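The checklist taped to the side of the cabinet

When I started writing down rules for working around our robot arm, I thought I would fill half a page and be done by lunch. That was in November, and I am still at it. Hala Chidiac, who shares the room with me and has far more patience than I do, keeps a printed copy taped to the side of the cabinet with her corrections in green pen, and every couple of weeks I take it down and type it all up again.

A few of you wrote to me after my last post asking what is on that sheet, so I'm going to share the parts that have held up. Please bear in mind that we are a small outfit. Our project is called Flandinel, it is all about getting an arm to handle kitchen things on a table (toy ones, mostly, which saves a lot of sweeping), and the rules grew out of that. If you are welding car doors, you need a much thicker binder than mine!

Lay the table the same way you wrote it down

Our first big argument was over what counts as a "ready" table. I am a relaxed sort of person and I used to say ready meant everything was somewhere within reach. Hala came to us from Bondolberg, where they apparently wrote down the position of the wastebasket, and she was not having it. We settled on a written layout for each task, checked before the arm is switched on, with every object named in the same words each time. It sounds fussy, and I grumbled. Then we went back through 400 of our old runs and found that "bowl" had been used for three different things, and I stopped grumbling.

The other half of the rule is that anything not on the list comes off the table. Coffee, phones, the tape measure, my glasses. Especially my glasses.

Mind the cables before you mind the arm

I would put this one in capital letters if Hala let me. Everyone watches the arm, because it moves and because it has a light on it, and meanwhile the cable is doing as it pleases. Our rule is that you look at every loop of cable lying on or over the table and ask yourself where it goes when the wrist turns as far as it can. If you can't answer, you move the arm slowly by hand until you can. We also ask that the person doing the looking says it out loud, "cables are clear," even when they're alone. I felt silly doing that for a while and now I do it at home with the vacuum cleaner.

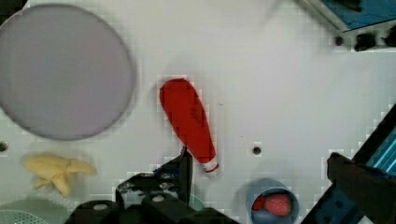 The kitchen table setup, with the toaster oven on the right in the next two.
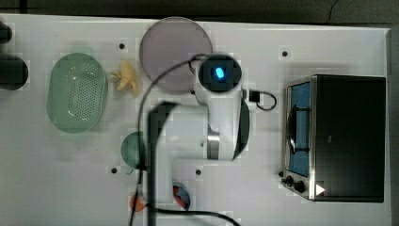
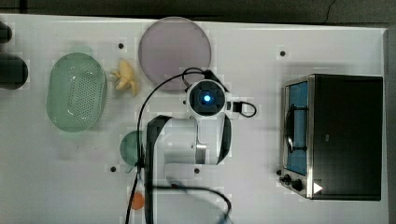
One person has the stop button

There is always one person whose job is the stop button, and that person does nothing else. They don't take notes, they don't reach in to straighten a cup, and they don't answer the door. When we swap, the new person puts a hand on the button first and says "mine," and only then does the old one let go. I borrowed that from an old sailing instructor, who did the same thing with the tiller and was very loud about it.

The first version of this rule said the button had to be "nearby." Hala crossed that out and wrote "within reach without standing up," and I think it was the single best edit on the whole sheet.

Hands stay out until the arm is paused

You would think this one goes without saying. It doesn't, or it didn't for us. The temptation comes when something rolls a little out of place and you know you could nudge it back in half a second. So the rule is pause, say "paused," wait for the other person to say it back, and then reach. It adds 8 seconds or so of fiddling to each reset, and I have made my peace with every one of them.

Write up the bad runs too

Our log is at run 3417 now, kept in a program called Vemedar that I complain about constantly and would be lost without. For a long time I only wrote proper notes on the runs I was pleased with. The bad ones got a word or two, "dropped it" or "no." When a friend over at Issa asked us how often the grip slipped and on which objects, I had nothing to send but my own opinion. These days a bad run gets the same form as a good one, filled in before anything on the table is touched, and if the form is blank then the run doesn't count.

We do a proper read-through of the sheet every 500 runs, with tea, and anybody can strike a rule if they can explain what it was for in the first place. Two have gone that way so far — the one about closed shoes is safe, before anyone writes in.

I've got Hala's latest green notes sitting beside me as I type, and she wants a new section on labeling spare parts. That will be the next post, once I've found the spare parts.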